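I have owned the Cesberg paper shredder for long enough now that I feel I can say something fair about it, so here goes.

Some background first. I do the books and general office stuff for a small moving company, out of what used to be my dining room, and last April I finally admitted that the old Piltano shredder was done for. It would take two sheets, groan like a garage door and shut itself off. My neighbor Evdokia Sfakianakis swears by her Santoro, which is a lovely machine, but it is the size of a hamper and I have one corner to spare (the one with the cat bed in it, and the cat was not consulted).

So I went with the Cesberg. It's slim, it rolls, and the bin pulls out from the front like a drawer, which I cannot tell you how much I love. With the Piltano you had to lift the whole motor off the top and set it somewhere, and wherever you set it you got a neat little line of confetti on the carpet. Now I just slide the drawer out and tip it in the recycling. Done!

On to the actual shredding. It will take five sheets at a time without complaint. The box claims more, and I did try more, and it got through them, but it sounded unhappy and I didn't feel like pushing my luck. The cut is a cross cut, small enough that I'm comfortable with bank statements going in there. I fed it old invoices for most of an evening, starting at number 2555 and stopping at 3861, with one long break in the middle when the overheat light came on. That break was longer than I wanted. I made a sandwich, ate the sandwich, answered two emails, and the light was still on.

Staples go through fine. Paper clips are a different story. The manual says small ones are okay, and I believe it, but the first big one I forgot about made a noise I still think about. So now every clip comes off before anything goes in the slot, and if your filing is anything like mine, that means a LOT of clips. They pile up faster than you'd think, and I've taken to bagging them by the handful.

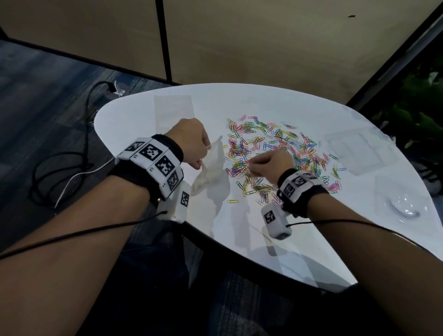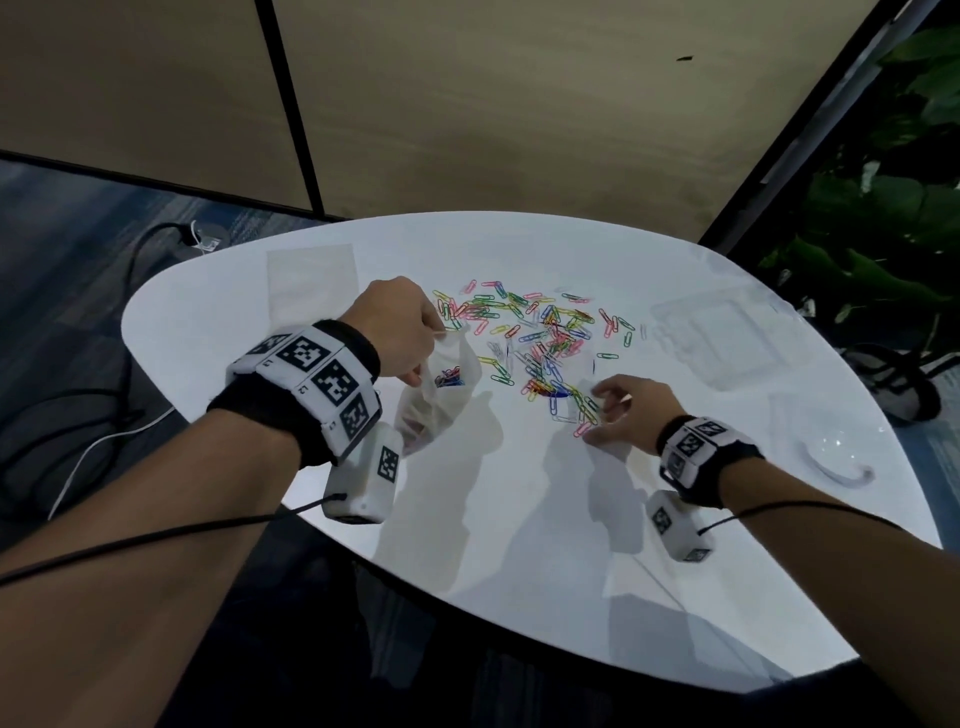
Paper clips in every color, spread out on the white table.

Anyway, back to the machine. Noise: it's louder than the Santoro and quieter than the Piltano, and I can take a phone call in the next room with it running. The power cord is too short, full stop. I had to move a lamp. The wheels are good on wood floors and hopeless on my rug, where the front two dig in and you end up dragging it sideways.

I did have one problem. In the second month the drawer stopped clicking shut, and the shredder won't run unless it clicks. I called Tristum, the store I bought it from, and got a very patient man named Arnulfo Urrego, who had me take the drawer all the way out and run a dry paintbrush along the rail. A wad of shreds came out the size of a walnut and it has clicked ever since. I do the paintbrush thing whenever I empty it now.

Would I buy it again? Yes, for a home office, if you shred a bit every week and don't save it all up the way I did. If you've got a whole attic of old files to get rid of, go and look at the Santoro, and measure your corner before you do.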